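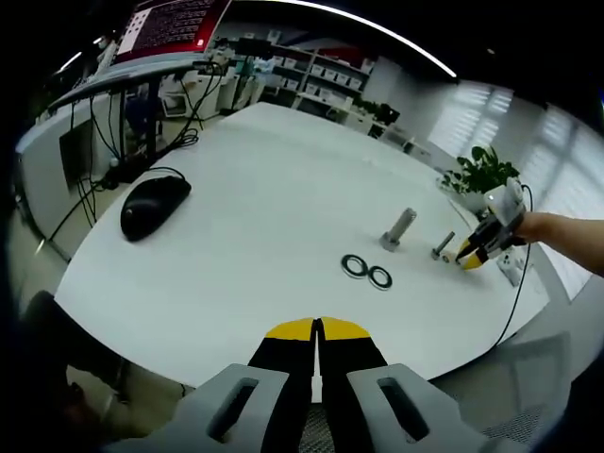
Some notes from comparing two finger sets for our hand-held grippers, the Parnov and the Oltus. I write it in small posts, sorry for my long sentences.

We want to choose before March, when the Fastow work starts. So the small parts come first: bolts, washers, pegs.

Parnov fingers close very straight. Oltus fingers are softer and forgive more if my wrist is not level. For a peg I prefer Parnov, for a long day I prefer Oltus.

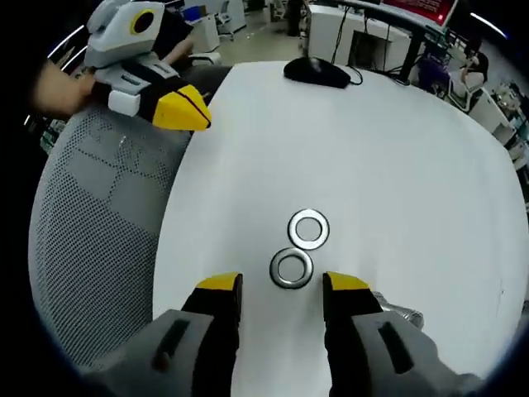 **Rutkowska, 3 Nov 2025**

Washers are the hardest part of the test. A flat ring gives the fingertip almost no edge to hold, and when two of them lie nearly touching, you must decide which one you take first.

My score with Oltus on flat rings: 80 tries, 20 drops. With Parnov I dropped fewer, but I also scratched the table – not my favourite colour of noise. 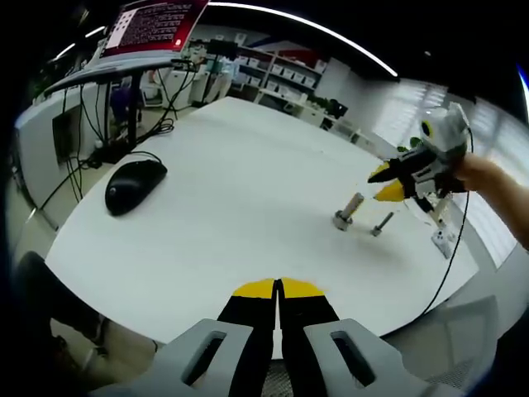 Finger width matters more to me than grip force now. On a thin peg a wide tip hides the thing you want to catch. Coming from the side, with the yellow tips angled down to the pegs, I can judge the distance better than from straight behind.

Next I change the pads and repeat it all 3 times. If someone has used Oltus with harder pads, please write me which ones – I read every reply.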